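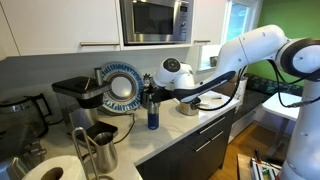 When will Plirkstead households switch to the new water supply?

The changeover is set for October, once flushing of the new main from the Clutthorpe treatment works is complete.

Water in Plirkstead will become noticeably harder this fall when the town moves off its reservoir source and onto groundwater drawn at Clutthorpe. The change affects 2,658 metered connections. A further 786 properties on the east side already receive the groundwater and will see no difference.

Drumen, the utility that serves both towns, said the blended supply will still meet all drinking water limits. Hardness is expected to rise from 6 grains per gallon to roughly 7 in the first phase, with a second increase possible after the reservoir intake is closed for repairs.

Customers may find more scale in kettles, coffee makers and dishwashers. Drumen advises descaling small appliances more often and resetting home softeners to the new figure. Dishwashers with a hardness setting should be adjusted as the manual directs.
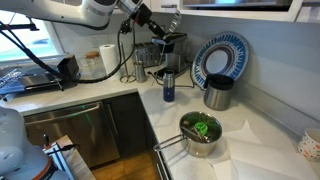

Countertop appliances such as coffee makers may need more frequent descaling.

Pumps for the new main were supplied by Mägi and have been running on test since spring. Flushing takes place between midnight and 5 a.m. and can cause brief discoloration - residents who notice it should run the cold tap until it clears and avoid doing laundry in the meantime.

Rates are unchanged. A street-by-street schedule will be mailed with the next bill, and printed copies will be kept at the Plirkstead library.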